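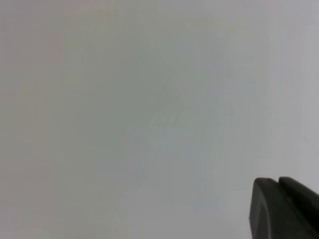
Home Guides Paper Archive Contact

June
Posted by the Skotden Print Room

How to make a street directory people will keep

Every street has a list of phone numbers, and it is usually on the back of an envelope in a house that was sold. A printed directory is a modest improvement. Ours for Flotness Road runs to 490 entries, and it took one winter and most of my goodwill.

Start with the form. Ask for a name, a house number, one phone number and one email. Do not leave a box marked "Other." I left one, and learned a great deal about hedges.

Type everything into a spreadsheet before you think about fonts. Put last names in their own column, and house numbers in another, or 10 will sort ahead of 2 and the people at 2 will write to you. Get a yes in writing from each household before printing its number. If someone dithers, leave them out. They can be in the next edition, should you live to make one.

Sort by last name first, then print a second list by house number at the back. People forget names. They rarely forget which house has the drum kit.
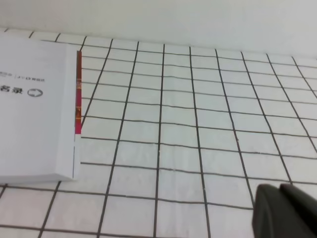 Pauline Garside writes that I have this the wrong way round, and that the house list belongs at the front: "When the water is coming through the ceiling I want number 30, and I don't care what he's called." I have moved it to the front.

Proofread on paper, out loud, with a second person holding the forms. Read phone numbers one digit at a time. We found nearly 30 mistakes this way, several of them in my own entry.
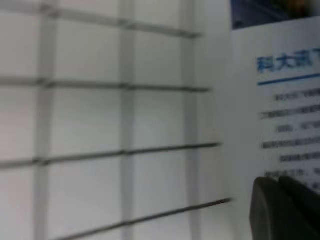 Page layout is where most directories go wrong, usually by cramming. Use a plain table with one household to a cell, and make the cells bigger than you think decent. Big white rectangles with dark lines across and paler ones down, as on that wall, are about right: the eye follows the dark line and the pale one keeps quiet. Leave space for people to write in a new number. Then staple, deliver, and go out of town for a few days.

Contact | Copyright Skotden Print Room | Back to top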